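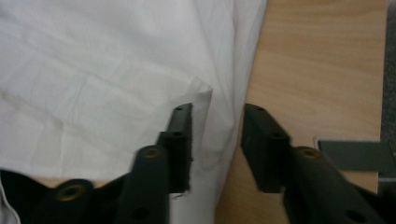 White cloth on a light wood tabletop

Equipment and Match Day Assistant (part-time)
Torwood Soccer Club

Location: Gromura Park, with travel to away games
Department: Soccer Operations
Reports to: Operations Manager
Pay: $19 an hour
Hours: part-time, evenings and weekends, year-round
Start: before the September opening games

About the club

Torwood Soccer Club runs a men's first team, a women's first team and a youth program with nearly 200 registered players. Both senior teams play home games at Gromura Park, which has 2,802 seats and one grass field. Training and most youth games are on the two turf fields behind the east stand.

We field 13 teams across all age groups. The senior season runs from September to late spring, with a break in the winter when the grass field is rested. Youth teams play a fall and a spring schedule and, in the summer, the Sundqvist Cup, which we host.

The job

You will look after uniforms, balls and training gear for the senior teams and help run home match days. The position covers both the men's and the women's side, and the two teams get the same service. On days without a senior game you will spend part of your time on the youth program, mostly issuing and collecting gear.

This is a hands-on job. Much of it is washing, folding, counting, carrying and driving. There is some computer work, but you will not be at a desk for most of a shift.

What you will do

Training days
Set out bibs, cones, balls and portable goals before each session, following the plan the coaches send the night before.
Check ball pressure.
Collect training wear after the session, wash it and return it to the correct lockers.
Bring in the goals and lock the storage unit.

Home match days
Prepare both locker rooms and the officials' room. The visiting team and the officials should find their rooms clean, stocked and unlocked when they arrive.
Hang match uniforms by squad number once the lineup is confirmed.
Confirm colors with the visiting club and the referee. If there is a clash, have the alternate set ready.
Place corner flags, nets and benches, and walk the field with the grounds crew.
Be at the bench during the game for blood changes, torn shirts, broken studs and anything else the staff needs.
Clear both locker rooms afterward and start the wash the same evening.

Away match days
Pack the trunks using the travel list and load the van.
Drive the van, or share the driving with another staff member on longer trips.
Unpack and set up at the other end, then do it all again in reverse.

Stock and records
Keep the inventory in Akside, our scheduling and equipment system. Every shirt, jacket and bag has a code, and the code has to match the person it was issued to.
Report losses and damage to the Operations Manager at the end of each week.
Help prepare the annual uniform order. Sizes are collected in the spring and the order goes in before the summer break.
Apply names and numbers with the heat press. We will train you on this if you have not used one.

Youth program
Issue uniforms at the two registration evenings held before each schedule begins.
Assist with setup and gear at the Sundqvist Cup. All operations staff work that weekend and vacation cannot be approved for it.

Hours and schedule

The schedule follows the game calendar. In a normal week during the season you can expect two or three evening sessions and one match day, which may fall on a Saturday or a Sunday. Weeks with a midweek game are longer. Weeks in the winter break are shorter and are used mainly for repairs, cleaning and stock checks.

Schedules are posted in Akside as soon as the league confirms kickoff times. Kickoffs do move, sometimes at short notice, and we need someone whose other commitments can stand that. If you have fixed days when you cannot work, list them in your application. It will not rule you out automatically, but we need to know before the interview.

Time spent driving to and from away games is paid at the full hourly rate. Meals are provided on away trips and on home match days.

What we are looking for

Required
A valid driver's license and a driving record that our insurer will accept
Ability to lift and carry equipment trunks, with help on the heaviest ones
Willingness to work outside in all weather
Basic computer skills, enough to update an online inventory from a phone or laptop
Reliable attendance and punctuality
A background check before starting, as the job involves contact with players under 18

Preferred
Experience with a sports team at any level, in any role
Experience in commercial laundry, stockroom or event setup work
Some knowledge of the laws of the game, mainly those covering player equipment
Spanish or Portuguese

No degree is required. You do not have to have played soccer. We have hired people from hotels, warehouses and school athletic departments, and all of that experience carries over.

What we offer

$19 an hour, paid every two weeks
Paid training, including first aid and CPR certification
Club jacket, training wear and boots, replaced when they wear out
Two season tickets for family or friends, good for both senior teams
Free youth registration for your own children
Free parking at Gromura Park
Use of the club gym outside team hours

Part-time staff earn paid sick leave. Full-time positions in operations are advertised internally first, and part-time staff may apply for them after one full season.
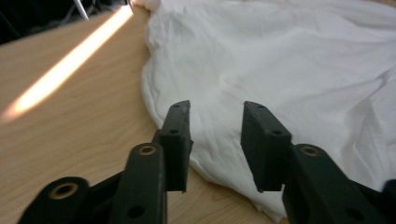

Where you will work

The equipment room is on the ground floor of the main stand at Gromura Park, next to the home locker room. The laundry is across the corridor. The storage unit for goals and field equipment is outside, between the turf fields, and can be reached with the hand cart. The building has step-free access from the parking lot, and there is an elevator to the staff room on the upper floor.

Gromura Park is served by the Route 19 bus, which stops on the north side of the parking lot. Buses stop running before the end of late shifts, so you will need another way home on evenings when there is a night game. Several staff members share rides.

Conduct

Equipment staff spend a lot of time in and near the locker rooms and hear things about lineups, injuries and contracts. This information stays inside the club. You may not post from the locker rooms, the bench or the team van.

All staff follow the club's player protection policy. Youth uniforms are issued at a staffed counter, and adults do not enter youth changing areas while players are using them. You will get a copy of the policy with your offer and must sign it before your first shift.

Betting on any match in a competition the club takes part in is not allowed for any employee.

How to apply

Send us the following:
A resume, one or two pages
A short letter saying why you want the job and when you could start
Any days or evenings when you are regularly unavailable
Contact details for two references, at least one from a current or past employer

Applications can be made through the jobs page on the club website or left at the front office at Gromura Park in an envelope marked "Equipment Assistant." The office is open on weekday afternoons and for two hours before every home game. Please do not hand applications to coaches or players.

Applications must reach us by 5 p.m. on Friday, May 13, 2022. Late applications will not be read unless the position remains open.

What happens next

We will contact everyone who applies, including those we do not interview. Interviews take place at Gromura Park and last about 40 minutes. They include a short practical exercise in the equipment room, where you will be given a travel list and asked to pack a trunk from it. Wear clothes you can move in.

If you need an adjustment for the interview or the exercise, tell us when you apply. References are contacted only after an interview and only with your permission.

The person hired will work several paid shifts over the summer, including the Sundqvist Cup weekend, and will be on the regular schedule by the time the senior teams begin preseason.

Torwood Soccer Club is an equal opportunity employer. We consider all qualified applicants without regard to race, color, religion, sex, sexual orientation, gender identity, national origin, age, disability or veteran status.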